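# Thirteen Knots Before Lunch

*Anum Lodhi visits the open day at Jornside, where the public may watch a robot sew and, if it behaves, ask questions*

The training center at Jornside sits behind a tire shop on the Restesmont road, and on open days it puts out a sign with an arrow pointing at the tire shop. I was not the only one to walk in there first. "They're very good about it," said Clive Crabtree, who runs the center and has run it since April. "They send everyone round the side. We send them people with flats."
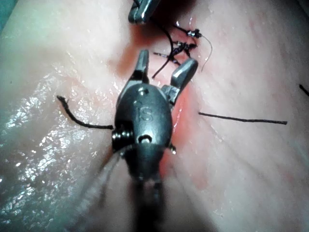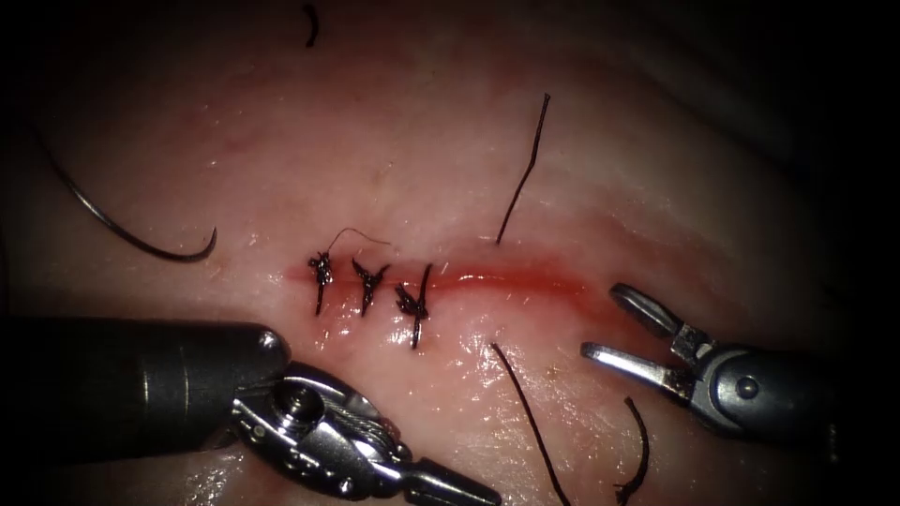
Crabtree is a tall man who spent 13 years teaching surgical skills in Lernville before anyone handed him a budget, and he talks about the budget more than the surgery. The open day was his idea. His view is that people in the area hear the word "robot" and picture something with a face, and that the cure is to sit them in front of a big screen and let them watch stitches go in, one at a time, until the word wears off. When I arrived there were three black knots in a row along the left part of the cut, the rest of it was still open, and a man in a fishing vest was asking when the robot would start deciding things.

"It doesn't decide anything," Crabtree told him. "It's got no opinions at all. I've had residents like that."

The person with the opinions was Eyvindur Hedegaard, who was sitting at the console in his socks. He works the foot pedals that way because he likes to feel the edges. He has been demonstrating here for three years and has developed a patter, most of it aimed at his own mistakes. I asked what he was thinking about while he tied.

"The tail," he said. "Always the tail. A beginner thinks about the needle, because the needle looks dangerous. The needle is fine. You put it down somewhere you can find it again. The tail is what gets you. Too short and it slips out of the loop, too long and you spend the afternoon chasing it."

He can't feel the thread. This surprised the room more than anything else he said all morning. On the system at Jornside nothing comes back through the handles, so he judges how hard he is pulling by looking: how the thread straightens, how the edges come together, whether the tissue puckers. I asked how long that took to learn.

"To stop breaking thread, a few weeks. To stop swearing when I broke it, I'll let you know."

Terence Stockdale had come up from the firm that bears his family's name and makes the practice stations the trainees use before they are allowed anywhere near the real console. He is a cheerful man with a folder. The folder contains a chart of how trainees improve over their first 100 knots, and he showed it to me twice, the second time upside down.

"They get worse before they get better," he said. "Knot one is careful. Knot 20 is a disaster, because by then they think they can do it. Then there's a long stretch where nothing seems to happen and they all want to go home, and somewhere in there they become useful."

I asked whether the machine made anyone a better surgeon. Stockdale said yes. Crabtree, at the same moment, said no. They looked at each other with the patience of men who have shared a number of long drives.

"It makes a steady hand steadier," Crabtree said. "It takes the shake out, and it scales the movement down, so you move your hand this far and the tip moves that far. If you were going to put the stitch in the wrong place, it'll help you put it there very neatly."

Visitors were allowed to try in the afternoon, on a practice station, with foam. I had booked the slot after Mervyn Entwistle, a retired piano tuner from Lernville, and I would advise anyone else against this. Entwistle sat down, asked which pedal did what, and tied a flat, tidy square knot on his second attempt. Hedegaard came over from the console to look at it.

"I've done a lot of fiddly work upside down," Entwistle said, getting up to make room for me.

My own knot came apart when I let go of it. My second stayed together, although it was attached to nothing. By the third I had learned to keep both tips on the screen, having lost one somewhere off to the left and gone looking for it by waving, a technique Hedegaard asked me not to repeat.

"People wave," he said. "You'd wave for your keys, too. On here you stop, you move the camera back, you find it, and you come in again. It's boring. Most of what I teach is boring."

Did he ever get bored himself? He thought about it while he put his shoes back on.

"On Mondays I do 13 knots to warm up. I'm bored by nine. Ten is usually the bad one."

The next open day has no date yet. Crabtree wants a bigger screen for it and Stockdale wants more chairs, and the tire shop has asked, politely, for a different sign.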